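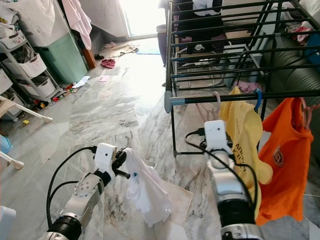 White cloth in the left gripper, drying rack ahead.

Kutero 2 garment-handling release, reviewed
2021-03-21

Kutero is a learned controller for two-armed garment work, published by the Tondham group together with its training set and evaluation scripts. Version 2 replaces the single end-to-end network of the first release with two parts: a grasp proposer, which scores points on the cloth, and a short-horizon motion policy, which moves both arms for the next second or so before it is queried again. The claim in the accompanying report is that splitting the problem this way makes the system less sensitive to how the cloth happens to be lying when it starts.

The training set holds 891 demonstrations, of which 145 involve a clothes hanger. The rest cover picking up, shaking out and laying flat. All were recorded in furnished homes, with clutter left where it was. Labels mark the start and end of each grasp and whether a second attempt was needed. They do not record fabric type, so anyone who wants to compare jersey with woven cotton will have to annotate it themselves.

Installation was uneventful on a clean machine. The Drerudar arm driver is the only one supported out of the box. Porting to the Vitale driver took me two evenings, most of it spent on the sign convention of the wrist joint, and the documentation has this wrong for the right arm. Calibration is a separate script and must be repeated whenever the head camera is touched. The script does not warn you if the old values are still loaded.

I ran 90 trials on a fixed task: take a garment from a pile, hold it by two points and spread it. Version 2 completed 67, against 48 for version 1 on the same garments. Most of the gain came from regrasping. The old policy would keep pulling on a poor hold, whereas the new one lets go and asks for another point. Mean time per trial rose by 11 seconds as a result. I consider that a fair exchange for research use.

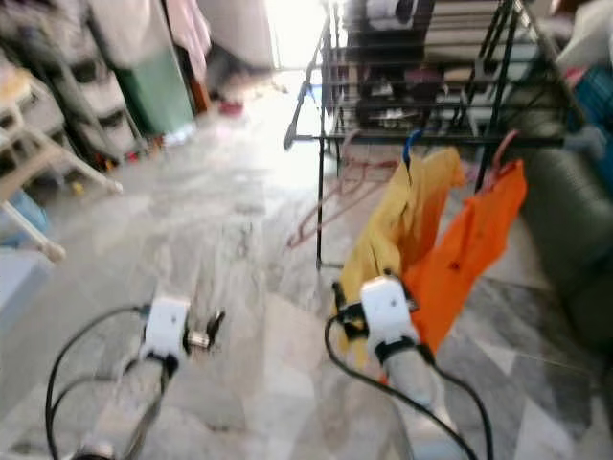 One reply to my earlier notes on version 1 objected that completion rate is the wrong measure for this work, and that a policy which lets go often will look good on any test with a generous time limit. The same reply asked for results with the limit halved. I have now done this. The advantage over version 1 shrinks to seven completed trials, and the objection therefore stands in part. The report should have given both figures.

Hangers are the weak point. The proposer treats thin rigid objects as part of the cloth, and its scores near a shoulder seam become unreliable once plastic is close by. Lowering the merge threshold from its default helps a little. It also slows the proposer enough to be noticeable.

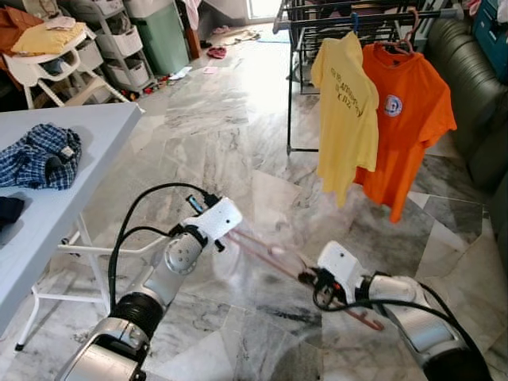 Reddish rods at both grippers; two T-shirts on the rack.

The evaluation scripts are the best part of the package. They log every proposed point with its score, replay a trial against a different set of weights, and write plain text tables. I would use them with another controller entirely.

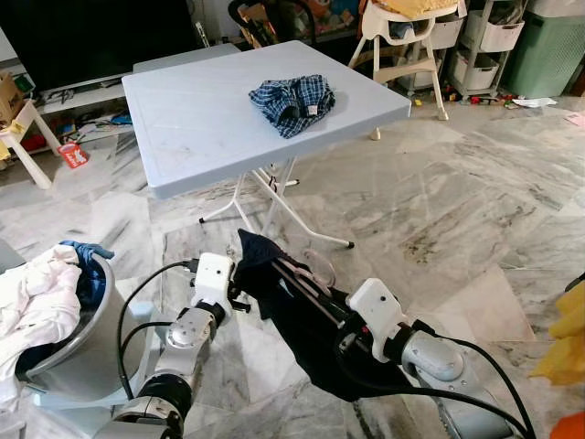 Dark fabric remains difficult for the proposer, mainly at folds where shading gives it little to work with. Scores on black and navy items were lower throughout my trials and more tightly bunched, so the choice between the best two points was close to arbitrary. A dark navy garment draped in one long fold between the grippers is the sort of input I mean; the navy-and-white plaid piece crumpled on the pale blue table offers far more contrast. Adding a depth channel is listed for the April update. Until then I would raise the exposure and accept some washed-out background.

Recommended for groups already running Drerudar hardware. Others should allow time for the driver work, and should read the regrasp settings before quoting any number from the report.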